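Workspace Organization - Unit 4 handout
Desks, cables and paper
Notes by Nuria Alemneh - typed up fast, see me if something makes no sense

Reading for this week: packet pp. 2 to 19. Skip the part on filing cabinets, we did it in January.

Where we left off

Last session was drawers. This one is the top of the desk, the flat part people look at all day. Main point: the surface is for work in progress. Anything finished or waiting should live somewhere else. Most desks I visit have all three kinds mixed together and the owner can't tell you which is which.

Terms

Active zone - what your hands reach without leaning. Elbow on the chair arm, sweep the forearm, that's it. Smaller than you think.
Reach zone - arm straight out.
Dead zone - behind the monitor, far corners. Stuff goes there and stays for years.
Drift - slow movement of objects from active to dead. Pens, cups, tape, packaging. Especially packaging.

Packaging

Gets its own heading. Empty boxes, bubble bags, paper inserts. People keep them "in case it goes back." Fine, but not on the desk. Put a date on it, put it in a closet, throw it out when the return window closes. On a crowded desk the packaging and the real papers end up in one pile and then the pile gets treated as paperwork, so it never gets thrown out. Sort packaging FIRST. It is the fastest win and the pile shrinks right away.

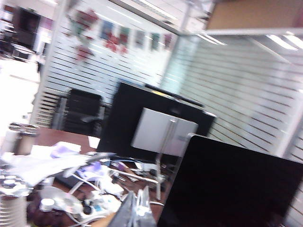

Cables next. Leave them until the papers are off, otherwise you are pulling a cord out from under a stack and the stack goes on the floor. Order I want you to use:

1. Papers and packaging off the surface. All of it, into a box, sort later.
2. Small loose things into a tray.
3. Find the power strip. Everything starts from there.
4. Follow each cord from the strip to whatever it feeds. Label both ends before you unplug.
5. A cord that feeds nothing goes in the tray too.
6. Group whats left by where it goes, screen cords together, chargers together.
7. Strip gets a permanent home.

Where does the strip go? Clipped under the back edge if the desk allows. Second choice, back corner, sockets facing up so you can read the labels. Never plug one strip into another strip. Somebody asked about covering it with a cloth - no, it needs air around it.

Cups and liquids: other side of the desk from the strip. Lids help. A cup next to a power strip gets marked down on the walk-through, full or empty.

Monitors

Two screens, put the main one straight ahead and angle the other. Top edge a bit below eye level. Nothing balanced on the top edge - sticky notes on the bezel are okay if there's one, maybe two. By the time there's a row of them they are wallpaper. If the stand is a single pole, bring the cords down along it and tie them loosly in two places. Leave slack for tilting.

Walk around to the back of your screens at least once. The front usually looks fine. The back is what the person across from you sees, and in a shared room that counts.

Containers

Clear jars are good for small things you use every week. Bad for anything you are avoiding, because you stop seeing it. One jar, one kind of item. Tape rolls flat in a drawer, or on a peg.

The case

We use the Imeck office again. Shared room, desks back to back, cords crossing from one side to the other. Read the floor plan in the packet before the session. Compare with Jetari, where every desk has its own outlet and the paper still piled up. So outlets are half of it.

The Trilus tray and the Lefèvre cord box are both on the sample shelf, try them. I like the tray more, the box is a pain to open one-handed.

In-class exercise

Pairs. Pick a desk in the building, ask first. One person handles, one writes. List every object on the surface with its zone. Last group's longest list was 159 lines, for one desk, so bring enough paper. Then mark each line: stays, drawer, other room, trash, ask owner. Do not throw out anything marked ask owner, even if it is obviously junk.

Put it all back where the owner wants it. Its their desk.

Homework

Do your own desk, steps 1 to 7. Before and after sketch, pencil is fine. One page on what you put back that you meant to get rid of, and why. Hand in on paper, top left staple. No plastic sleeves please.

Next unit: shelves. Bring a tape measure.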